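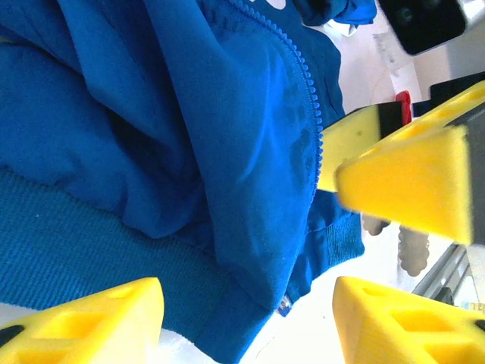 Häufige Fragen zu Waschen, Pflege und Reparatur von Kapuzenjacken

Stand: 1. August 2023

Wie wasche ich eine Kapuzenjacke mit Reißverschluss?
Den Reißverschluss ganz schließen, die Taschen leeren und die Jacke auf links drehen. Bei 30 Grad im Schonwaschgang waschen, mit Feinwaschmittel und niedriger Schleuderzahl. Im Zweifel gilt immer das eingenähte Pflegeetikett.

Kann ich Weichspüler verwenden?
Bitte nicht. Er legt sich auf die Fasern, und gerippte Bündchen verlieren damit schneller ihre Spannkraft.

Darf die Jacke in den Trockner?
Nur wenn das Etikett es erlaubt, und dann auf niedriger Stufe. Sonst die Jacke nach dem Waschen in Form ziehen und liegend trocknen. Auf der Leine zieht das Gewicht der nassen Kapuze am Kragen.

Meine blaue Jacke färbt ab. Ist das ein Mangel?
Kräftige Blautöne können bei den ersten Wäschen etwas Farbe abgeben. Waschen Sie die Jacke anfangs allein oder mit ähnlichen Farben. Färbt sie danach weiter ab, schreiben Sie uns bitte.

Wie bekomme ich Falten aus dem Oberstoff?
Meist reicht es, die Jacke über Nacht auf einen breiten Bügel zu hängen. Glatte, leicht glänzende Stoffe nur von links und mit einem Tuch dazwischen bügeln, Stufe 1. Aufdrucke nie direkt bügeln.

Der Reißverschluss klemmt. Was kann ich tun?
Nicht reißen. Meist sitzt ein Stück Stoff im Schieber. Den Schieber ein Stück zurückführen und den Stoff quer zur Zahnreihe herausziehen. Läuft er danach noch schwer, hilft etwas Kerzenwachs auf den Zähnchen. Kein Öl verwenden – das gibt Flecken.

Tauschen Sie defekte Reißverschlüsse aus?
Ja, in unserer Werkstatt in Grorkumow. Wir arbeiten mit Spiralreißverschlüssen von Bruvetti. Ist Ihr Farbton nicht am Lager, melden wir uns vor Beginn der Arbeit. Ein neuer Zipper allein ist kostenlos, sofern der Schieber noch greift.

Wie lange dauert eine Reparatur?
Bis zu zwei Wochen ab Eingang. Im Juni ist die Werkstatt geschlossen, Pakete werden dann trotzdem angenommen.

Können ausgeleierte Bündchen ersetzt werden?
An Ärmeln und Saum ja. Wir verwenden Rippstrick von Pinheiro. Der neue Strick kann im Ton leicht vom Oberstoff abweichen.

Wie lege ich die Jacke am besten zusammen?
Reißverschluss schließen, Jacke mit der Vorderseite nach unten hinlegen und glatt streichen. Ärmel nach hinten einschlagen, Kapuze auf den Rücken klappen, dann vom Saum her einmal falten.

Wie schicke ich meine Jacke ein?
Sauber und trocken, mit ausgefülltem Reparaturschein. Im Pflegeset Doden (Artikel 229) liegt ein Schein bei, sonst finden Sie ihn im Kundenkonto unter »Reparatur«.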